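The arm and the spare bolts

I've been looking after the block-pushing cell since April, when Bartosz Michalski moved upstairs and left me a drawer of hex keys, a laminated card and the advice "don't let it get cocky". The card says HOME, ZERO, TOUCH OFF, GO. It doesn't say what to do when GO is followed by a noise like someone dragging a wardrobe.

For anyone who hasn't had the pleasure, the cell has one job. The arm holds a plain rod, pointing straight down, and it shoves coloured blocks about on a board. No fingers, no suction, nothing clever at the end at all. The cleverness is supposed to be elsewhere, and I'm told it is. My department is the stick.

The stick is held in a clamping collar under the wrist, and the collar is where my month went. It had been nipping up nicely by feel, but my feel and Bartosz's feel are different instruments, and somewhere in a long run of pushes the rod had started creeping upwards. You don't notice creep. You notice that blocks at the far end of the board are being tipped over instead of pushed, and you blame the board, then the blocks, then whoever last used the cell, who was you.

So I did the lot. Rod out, wiped down, checked for bends by rolling it along the flat bit of the bench (straight as anything, sadly, as a bent rod would have been an easy afternoon). Collar off, and a good look inside. There was a shiny patch on one side of the bore where it had been gripping and a dull one where it hadn't. I cleaned both, put it back and did the screw up with the proper torque driver, the one from Werov that lives in a foam-lined case and has to be signed out as if it were a hawk.

Then you set the height, and this is the bit I've come to enjoy. Too high and the tip rides up over a short block. Too low and you plough the board, and Beryl Bloxham, who chose that board, will come down and look at it without speaking. I bring the arm down in small steps with a slip of paper under the tip until the paper drags, then go back up a touch. Bartosz used a feeler gauge. I've tried the gauge and I prefer the paper, which is cheaper and doesn't vanish into other people's pockets. 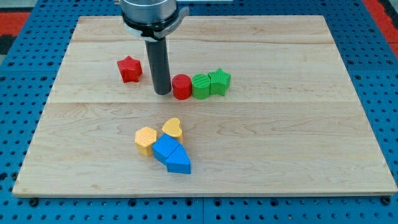
The trouble with setting it in one spot is that the board is wood, and wood has opinions about the weather. I do the paper test near each corner and again in the middle, and write the readings in the book. If one corner is out I slacken the bolts, pack that corner with shim and nip them down again, a bit at a time, going across the diagonal. I did it the lazy way once, going round in a circle, and had to start over after lunch.

Hiếu Nghiêm asked why we don't swap the board for something that stays flat. I passed this up the line and got back a purchase form with 20 boxes on it, three of which wanted a cost code I don't think exists. The shims stay.

After that it's a slow run with the speed turned right down and one hand by the stop button. I make it visit the corners, then cross the middle, then nudge a block or two and back off. What I'm listening for is a tick from the collar as the rod takes the side load. A tick means it's moving. Silence means it's either fine or saving it for later.

The book says the last rod did 3,621 pushes before anybody complained. The current one was at 902 when I closed up last night and hadn't shifted by the paper test, so I've drawn a line of marker pen across the rod where it meets the collar and I'll be checking that each morning with my coffee. Vija Mägi says a witness mark is the first thing anyone sensible would have done. Vija was on leave when I needed to hear it.

Two jobs left over. The cable behind the wrist wants re-tying before it finds something to rub on, and I still have a bolt on the bench that doesn't seem to belong to anything. I've been over the collar, the bracket and the base, and they all have their full set. It's in a jam jar with the other two.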